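5 Inbetriebnahme und Einregulierung

Stand dieses Abschnitts: Samstag, 15. August 2020. Er gilt für das zentrale Wohnraumlüftungsgerät Bistgate 66 mit Bedienteil Skarnitz. Für Geräte mit dem älteren Drehschalter bitte die beiliegende Ergänzung verwenden. Montage, Kondensatablauf und elektrischer Anschluss sind in Abschnitt 4 beschrieben und müssen vor den folgenden Arbeiten abgeschlossen sein.

ACHTUNG: Das Gerät darf während der Bauphase nicht laufen. Schleif- und Gipsstaub setzt sich im Wärmetauscher fest und lässt sich dort kaum noch entfernen. Schäden dieser Art sind von der Gewährleistung ausgenommen.

ACHTUNG: Bei raumluftabhängigen Feuerstätten (Kaminofen, Gastherme älterer Bauart) ist vor der ersten Einschaltung die Freigabe des Schornsteinfegers einzuholen.

5.1 Vorbereitung

1. Alle Zu- und Abluftventile öffnen und die Schutzkappen der Bauphase abnehmen. In Fluren ohne eigenes Ventil entfällt dieser Schritt.
2. Luftspalt unter den Innentüren prüfen. Wo der Teppich am Türblatt schleift, muss das Türblatt gekürzt oder ein Überströmgitter eingebaut werden.
3. Fronttür des Geräts öffnen. Dazu die beiden Schnappverschlüsse gleichzeitig nach außen drücken.
4. Transportsicherung des Wärmetauschers (rotes Band) herausziehen und aufbewahren.
5. Filter einsetzen. Der Pfeil auf dem Filterrahmen zeigt in Strömungsrichtung.
6. Siphon mit Wasser füllen, bis am Ablauf Wasser austritt.
7. Fronttür schließen. Bei offener Tür läuft das Gerät nicht an.

Hinweis: Die Filter sind nicht gleich. Der feinere gehört auf die Außenluftseite, der gröbere auf die Abluftseite. Beide passen mechanisch in beide Schächte, deshalb sind die Rahmen verschieden beschriftet.

5.2 Erste Einschaltung

1. Netzschalter an der Geräteunterseite einschalten. Das Bedienteil zeigt zunächst die Softwareversion und danach die Sprachauswahl.
2. Sprache wählen und mit der runden Taste bestätigen.
3. Uhrzeit und Wochentag einstellen. Die Umstellung auf Sommerzeit erfolgt nicht automatisch.
4. Unter »Anlage« den Gebäudetyp wählen. Für Wohnungen auf einer Ebene »E« eingeben, für Häuser mit Treppenhaus »T«.
5. Stufe 3 wählen und das Gerät ohne Unterbrechung laufen lassen, bis das Stundensymbol erlischt.

Während dieses Probelaufs sind Geräusche aus den Kanälen normal – vor allem ein Knistern in flexiblen Leitungen, die sich setzen. Ein gleichmäßiges Schleifen aus dem Gerät ist dagegen nicht normal. In diesem Fall ausschalten und prüfen, ob die Transportsicherung vollständig entfernt wurde.

5.3 Überströmung im Flur

Flur und Treppenhaus sind in den meisten Grundrissen Überströmbereich. Die Zuluft gelangt in Schlaf-, Kinder- und Wohnzimmer, zieht unter den Türen hindurch in den Flur und wird in Bad, Küche und WC abgesaugt. Der Flur braucht deshalb in der Regel kein Ventil, muss aber frei durchströmt werden können. Überströmgitter dürfen nicht mit Möbeln, Garderoben oder schweren Vorhängen zugestellt sein. Windfänge mit dicht schließender Tür zählen nicht zum Überströmbereich und werden bei der Einregulierung nicht berücksichtigt. 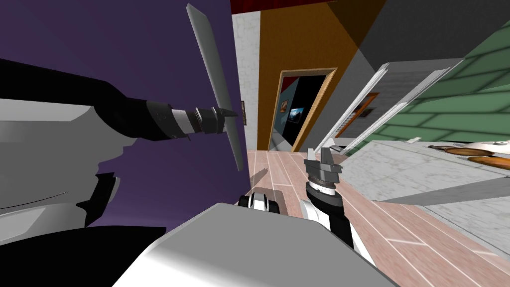
Pramila Kushwaha schrieb uns zur vorigen Ausgabe, bei ihr pfeife es jeden Abend an der Badezimmertür, sobald die Feuchteautomatik hochschalte, und davon stehe in der Anleitung kein Wort. Ob sie das Abluftventil einfach weiter zudrehen dürfe?

Nein. Ein Pfeifen an der Tür bedeutet, dass der Luftspalt für die abgesaugte Menge zu klein ist. Wird das Ventil gedrosselt, verschwindet zwar das Geräusch, das Bad wird aber nicht mehr ausreichend entlüftet, und die übrigen Räume geraten aus dem Abgleich. Abhilfe in dieser Reihenfolge:

1. Absenkbare Bodendichtung an der Tür suchen. Wenn vorhanden, ausbauen oder feststellen.
2. Dichtungsprofil in der Zarge oben auf der Länge des Türblatts entfernen.
3. Bleibt das Geräusch bestehen, Türblatt unten kürzen lassen oder Überströmgitter einsetzen.
4. Luftmenge am Badventil neu messen (siehe 5.4).

5.4 Luftmengen einstellen

Die Sollwerte stehen im Lüftungsplan, der mit der Anlage übergeben wurde. Liegt kein Plan vor, kann er beim Fachhändler oder bei der Planungsabteilung in Pestonau angefordert werden. Bitte nicht nach Gehör oder mit einem Blatt Papier einstellen.

1. Alle Fenster und Außentüren schließen, Innentüren ebenfalls.
2. Dunstabzugshaube und Abluft-Wäschetrockner ausschalten.
3. Stufe 2 wählen und warten, bis die Drehzahlanzeige ruhig steht.
4. Messtrichter dicht auf das erste Zuluftventil setzen. Mit dem Ventil beginnen, das am weitesten vom Gerät entfernt ist.
5. Ventilteller drehen, bis der Sollwert erreicht ist. Kontermutter nur leicht anziehen.
6. Die übrigen Zuluftventile ebenso einstellen, danach die Abluftventile.
7. Einen zweiten Durchgang machen. Jede Änderung an einem Ventil wirkt auf die anderen zurück – beim ersten Durchgang stimmen die Werte fast nie.
8. Kontermuttern festziehen und die Messwerte in das Protokoll auf der Innenseite der Fronttür eintragen.

Hinweis: Ventile nach dem Einstellen nicht zwischen den Räumen tauschen, auch nicht beim Putzen. Am besten immer nur eines abnehmen, auswaschen und gleich wieder einsetzen.

5.5 Sommerbetrieb

Der Bypass leitet die Außenluft am Wärmetauscher vorbei. Er öffnet selbsttätig, wenn es draußen kühler ist als in der Wohnung und die Außentemperatur über 18 °C liegt. Der Grenzwert lässt sich unter »Bypass« ändern. Wer im September wieder kühle Nächte hat und morgens Zugluft am Bett bemerkt, stellt den Bypass von Hand auf »Zu«. Eine Klimaanlage ersetzt die Funktion nicht.

5.6 Filteranzeige

Nach 2.000 Betriebsstunden erscheint im Bedienteil das Filtersymbol. Das Gerät läuft weiter, der Filterwechsel sollte aber bald erfolgen. In der Nähe von Feldern oder Baustellen können die Filter deutlich früher verschmutzt sein.

1. Netzschalter ausschalten und warten, bis die Ventilatoren stehen.
2. Filter an der Lasche herausziehen, waagerecht halten und in einen Beutel geben.
3. Schacht mit einem feuchten Tuch auswischen. Keine Reinigungsmittel verwenden.
4. Neue Filter einsetzen, Tür schließen, einschalten.
5. Filtersymbol durch langes Drücken der runden Taste zurücksetzen.

ACHTUNG: Filter nicht auswaschen oder ausklopfen. Ersatzfilter der Reihe Khumalo sind im Fachhandel als Satz erhältlich und enthalten je einen Filter für Außenluft und Abluft.

Weitere Störungsmeldungen sind in Abschnitt 7 aufgeführt.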